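Print this page | E-mail this page

Speaker notes: Why the goodbye message is the best part of any elimination show
Apinya Kaewkla, fan meetup, December session

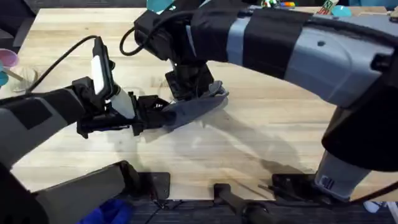

Start with the Boveo finale clip, sound on. Let it run all the way to the hug and don't talk over it!

OK, so who here watched season 9? Hands up. Good. Then you remember Reinaldo walking out with his suitcase, smiling, sure he'd been beaten by one vote. And then Vanderleia's message plays and his whole face changes. I've watched it so many times (my sister has asked me to stop) and I still get goosebumps.

Point one: timing. The messages are recorded before the vote, so each player is talking to someone who might not leave. Cauã Medeiros recorded his for Reinaldo in the pantry, whispering, and you can hear the others making pasta behind him. I love that.

Pause for the pasta line. It got a laugh at rehearsal.

Point two: the confession. Rosimeire Tavares used 15 seconds to admit she had built the whole alliance against him. Fifteen! She had more than that left and just sat there looking at the lens. Best bit of television all year, for me.

Next slide, the jury chart. Skip if we started late.

Point three: jury votes. I went back through 60 messages across the whole run of Boveo and sorted them into kind, cold and gloating. Gloaters do badly at the end, which we all guessed, but the cold ones do worse, and that surprised me! I think people can forgive bragging if it's funny. Cauã bragged for a full minute and Reinaldo still voted for him.

Ask the room: would you rather hear the truth on the way out, or a month later at home? Take two or three answers. If it's quiet, pick on the Teixeira table, they always have opinions.

Close with Vanderleia's second message, the unaired one from the reunion. Lights down first. Then questions, and remind everyone the watch party is upstairs at 8.

We use cookies to remember your settings. Accept | Manage cookies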